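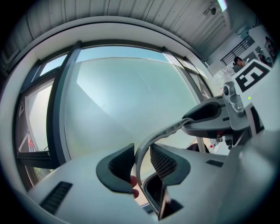

levente_sz wrote:
Vinegar is fine on plain glass but I wouldn't put it anywhere near film or coated panels. Find out what you've got before you start. Plain panes get a squeegee and a drop of dish soap, frosted stuff gets warm water and a soft cloth and that's it.

Posted 2026-03-23

piroska_b wrote:
Thanks Levente. I should have put more detail in my first post. It's the big windows at our place in Dudura, the ones with the dark grey frames. The clear panes come up fine with whatever I use. The frosted part is what I can't get right. I've had two goes at it and it still looks milky in the wrong way when the light is behind it. Tried Stamance glass spray the first time, then just water. There's bare dirt outside on that side so dust blows in whenever a pane is open.
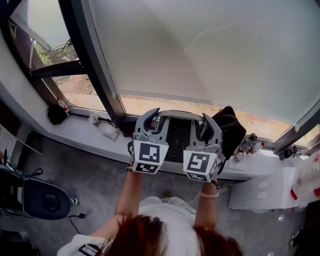

Frosted panel from inside, streaks and smudges still showing. Open pane at top left.

ferenc.borbely wrote:
I'd shut that pane before doing anything else. With dirt ground right outside, any bit of wind and you're wiping mud around.

After that, vacuum the sill and the bottom edge of the frame with a brush head, dry. Most of the streaks people blame on the glass come from grit sitting in the frame. Then wipe top to bottom and change your water more often than you think you need to.

piroska_b wrote:
I didn't vacuum first, no. Will try that. Is there any way to tell if the frosting is film or the glass itself?

levente_sz wrote:
Run a fingernail along the edge where it meets the frame. Film has an edge you can feel, and there's usually a sliver of clear glass around it. If it's etched glass there's no edge and one side will feel slightly rough. If it's a plastic sheet it sounds dull when you tap it.

Gajewski_F wrote:
Disagree a bit on the vinegar. I've used it on etched glass for years, 1 part vinegar to 5 parts water, and never had a mark. Film yes, leave it alone, the edges lift. But telling people to keep it off everything frosted is too cautious in my view.

levente_sz wrote:
Fair enough for etched. She doesn't know which one she has yet though, so I'd still start with water.

ferenc.borbely wrote:
Agree with Levente on that. You can always go stronger later.

Gajewski_F wrote:
Sure. One more thing, if it does turn out to be film and it's old, it may have clouded for good and no cleaning will help. A roll of new film from Kun was $59 last July and it did both our bathroom windows with some left over. Esen quoted me $247 to come and fit it, so I did it myself. Took most of an afternoon – mainly getting the old glue off.
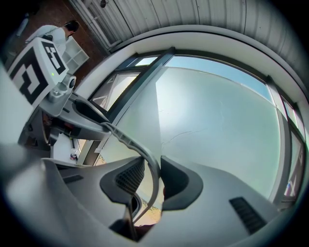
Ákos Gál
Can I add windscreens to this? Same problem, curved glass, and I can never get the inside to look clean with the sun washing it out. The bottom corners past the steering wheel are the worst, I can't get my hand flat in there. Also there's a thin dark line running across the middle of the glass. It looks like a crack to me but I don't want to scrub at it to find out.

ferenc.borbely wrote:
Don't scrub it. Run a nail over it lightly, inside and out. If it catches, get a windscreen shop to look before you put hot water or pressure on it. For the corners, fold a microfibre over a plastic ruler.

Gajewski_F wrote:
Ruler scratches the dash if you slip. Back of the hand against the glass, fingers pointing down, works better for me. And park in the shade, the cleaner dries too fast in direct sun.

Ákos Gál
Hadn't thought of turning my hand around. I'll leave the line alone and ring a windscreen place.

piroska_b wrote:
Did the fingernail test. There is an edge, so I'd say film. Vacuumed the sill and got a surprising amount of grit out of the bottom of the frame. Doing the water and soft cloth tonight once the sun's off that side. If it's still cloudy after that I'll price up a roll. Felicja, what did you use on the old glue?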